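Search notebook Go

May 26, 2022

Reran the self-filter on the head camera after Leung's patch. The claim was that arm pixels would stop leaking into the floor map. I'll believe it when the map says so. Over 2,000 frames with both arms held low, 359 still had obstacle cells right where the hands are. Fewer than before, but the planner only needs one to refuse to move.

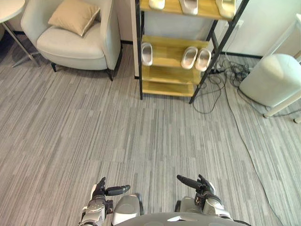

Second complaint is the striped carpet. The Udovus floor segmenter calls it floor most of the time, then marks a patch as a step. Raising the threshold hides the patches, and I suspect it hides thin cables too. Hok-lam wants to raise it anyway. I've left it at 37 until someone shows me a labelled cable it still catches.

Wrist offset in the model looks out by some 3 mm on the left. Check that before touching the filter again. Same mistake we made in December.

To do: replay the Mumusholm log with the old model.

Comments

Hok-lam Tam: Threshold isn't the problem, your colour balance is. Try it locked.

Leung: Which commit? The patch needs the new mask padding.

Borex bench: We saw the same patches on plain grey vinyl.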